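Call for Student Participants: Bin Picking Project, Spring Intake
Tamberg Technical College — Department of Automation
Posted 01/04/2025

The Department of Automation invites applications from enrolled students to join the Lernimo project team for the coming term. Lernimo is a student project in which participants teach a robot arm to pick mixed parts out of deep plastic bins. The project is directed by Nimal Seneviratne, Senior Instructor, and is open to students in all programs of the college.

Positions available
Five places are open in this intake: three in data recording and two in software. Applicants may express a preference, but final placement will be made by the project director after the interview.

Duties
Participants in data recording will guide the arm by hand controller through assigned tasks, check each recording before it is saved, and keep the written session log. Participants in software will prepare the recordings for training, run tests on the arm, and report results at the monthly project meeting. All participants share in setting up and clearing the work area.

Eligibility
Applicants must be enrolled at least half time and be in good academic standing. The introductory course in workshop safety must be completed before the first session; students who have not yet taken it may register at the department office. Experience with robots is not required. Applicants for the software places should be able to read and change a short program in Python.

Time and compensation
The commitment is 44 hours over the term, scheduled in sessions of two hours in Room 190, Okus Building. Participants who complete the full commitment will receive one elective credit or a stipend paid at the end of term — not both. Absences must be reported to the project director before the session begins. Hours missed may be made up in the final two weeks of term only.

Work this term
The February team completed its tasks with open trays. The spring team will move on to bins with high side walls, where approach angle and reflections from the plastic need closer attention.
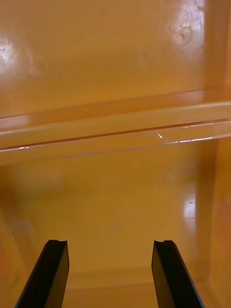

Lernimo project: gripper fingers inside a yellow-orange bin, wrist camera view.

How to apply
Applications should include a completed form, a current transcript, and a statement of no more than one page explaining the applicant's interest in the project. Forms may be collected from the department office, Ekanayake Hall, and must be returned there in a sealed envelope marked "Lernimo." Incomplete applications will not be reviewed.

Selected applicants will be invited to a short interview with the project director. Students who need an accommodation for the interview or for work in the laboratory should note this on the form.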